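Les gobelets en carton, suite et (presque) fin

Bon, je vous avais promis des nouvelles de mon grand tri des gobelets, alors les voilà. Pour ceux qui arrivent en cours de route : j'ai hérité en octobre du placard à vaisselle jetable de notre association de randonnée, et quand je dis placard, je suis gentille. C'était un mur de cartons. Des assiettes, des touillettes, des serviettes avec des sapins dessus, et surtout des gobelets blancs, en carton, achetés je ne sais quand par je ne sais qui, dans des manchons à moitié ouverts qui dégringolaient dès qu'on tirait la porte !

J'ai commencé un matin vers dix heures, avec du café (dans une vraie tasse, merci) et l'idée un peu naïve que ce serait réglé avant midi. À midi j'avais vidé une étagère. Les gobelets, c'est traître : emboîtés, ça ne prend pas de place, et dès qu'on en sépare une dizaine on ne sait plus où poser les coudes. J'en avais sur la table, sur les chaises, sur le rebord de la fenêtre, et le chat de la voisine qui venait voir si par hasard il n'y aurait pas quelque chose dedans.

Ma méthode, puisqu'on me l'a demandée en commentaire : je prends le gobelet, je le couche et je regarde le fond. Toujours le fond ! Le bord roulé, on le voit tout de suite s'il est écrasé, mais le dessous, là où la couture fait le tour, personne n'y pense et c'est par là que ça fuit. J'ai encore en mémoire la soupe de potiron de l'an dernier, et surtout mon pantalon. Donc un coup d'œil à la petite bande du pourtour, un coup de pouce pour sentir si ça reste bien ferme, et hop, dans la pile des bons ou dans le sac.
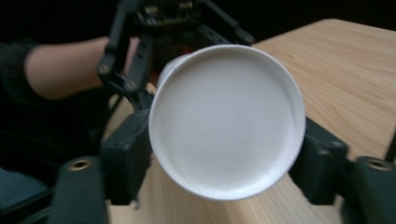 Ensuite il y a la question des piles. J'ai d'abord fait des tas par taille, puis par marque, puis j'ai abandonné les marques parce que la moitié des manchons n'avaient plus d'étiquette. Il me restait du Zuvau (très correct, un peu mou quand la boisson est brûlante) et une vieille réserve de Solberg, plus épais, que je garde pour le vin chaud. Sur un carton de Solberg il y avait écrit 1 000 au feutre. Il n'y en avait pas 1 000, croyez-moi ! J'ai tout compté, puisque c'était le but de l'opération : 43 bons dans celui-là, et 47 dans le suivant, qui avait pourtant l'air plein. Le reste, des gobelets aplatis ou jaunis qui sentaient la cave.

Holger Engebretsen, qui tenait le placard avant moi, m'a écrit pour s'excuser et me dire que la liste d'origine devait se trouver dans un classeur Dristden bleu. J'ai retrouvé le classeur. Dedans, il y avait des recettes de gaufres et la notice d'un thermos. Les recettes de gaufres ont l'air très bien d'ailleurs, j'en reparlerai.

Pour le rangement, j'ai fait simple : les manchons debout, ouverture vers le haut, dans des caisses avec couvercle. Surtout pas couchés les uns sur les autres, on écrase ceux du bas et on recommence à trier au printemps. J'ai mis une feuille de papier kraft au fond de chaque caisse et une étiquette devant, écrite gros, parce que la lumière du couloir est ce qu'elle est. Les couvercles en plastique vont à part, ils n'allaient sur aucun de mes gobelets de toute façon — mystère complet, j'en ai environ 100 et pas un qui s'emboîte. Si quelqu'un en veut, je les donne !

Les abîmés ne sont pas tous partis à la poubelle. J'en ai gardé une pile pour les semis (un trou dessous avec un crayon, un peu de terreau, et on voit bien ce que ça donne avec les tomates), et une autre pour trier mes vis et mes boutons, posée sur la petite étagère à côté de la lampe Panton. Ma fille trouve que ça fait désordre. Moi j'aime bien.

Il me reste les assiettes et les touillettes. Les touillettes, franchement, je repousse, il y en a un sac entier et elles sont toutes en vrac. Et puis il faudrait aussi qu'on se décide pour les gobelets réutilisables, on en parle à chaque sortie et on repart chaque fois avec le carton. Si vous en avez qui tiennent le coup dans un sac à dos sans prendre l'odeur du café, dites-le-moi en commentaire, je prends toutes les références.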